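Can they sew yet? Stitches, chores and two close-ups

Gallery page, posted 4 September 2018

Regular readers will know I keep a running list of jobs I'd happily hand over to a machine. Folding shirts, loading the dishwasher, stacking shelves, hemming curtains (especially hemming curtains!). Every so often I go and see how far along things are, and mostly I come home and do the folding myself.

Mending is the one I get asked about most. My post on the towel-folding demo at Iltberg brought in 74 comments, and a good half of them wandered off into darning and loose buttons. So this page is about needle and thread, only the stitching here is the surgical kind. I know, I know - it's a long way from a sock. But if you want to see metal fingers dealing with a curved needle and a floppy bit of thread, this is where you look.
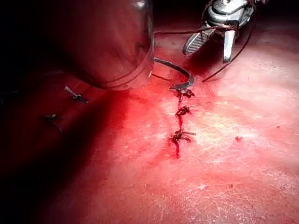 I did 12 years behind the counter of an alterations shop before I started writing about any of this, and thread is the part that always made me doubt the whole idea. A shirt at least stays roughly shirt-shaped. Thread does whatever it likes. It twists, it catches on the table edge, it makes a knot where you didn't want one and slides out of the knot you did. Cloth is nearly as bad, and it gets worse the moment you pull on it.

When I went round the Lamum workshop last November they had a machine putting pockets on work trousers, and it was lovely to watch as long as every piece arrived flat and facing the right way. Somebody had to lay them out, of course. I asked what it did with a crumpled one and got a rather long pause. It cost a good deal more than my old industrial machine too, which I bought second-hand for 700 and which has never once needed a software update.

Tying off is another matter again. You need two ends, enough slack, the right amount of pull, and you have to stop before the fabric puckers. I can do it while talking to a customer and looking for my glasses. I couldn't tell you how I do it, so I've some sympathy for whoever has to explain it to a pair of grippers.
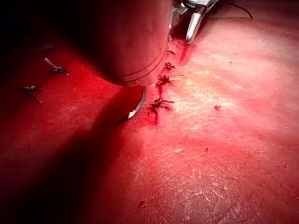 Knots down the seam, and the tip of the gripper just above the surface.

So where does that leave the list? Aerts have a shelf-stacking thing I'd trust with tins and nothing softer. Zustness keep promising a sock sorter and I keep refreshing the page. For mending at home I'm giving it 2 out of 5, up from 1 last year, and that extra point is me being generous. I'd want to see it manage a lining before I went any higher.

Trouser hems are still on my kitchen table, if anyone's wondering. Next gallery is window cleaning.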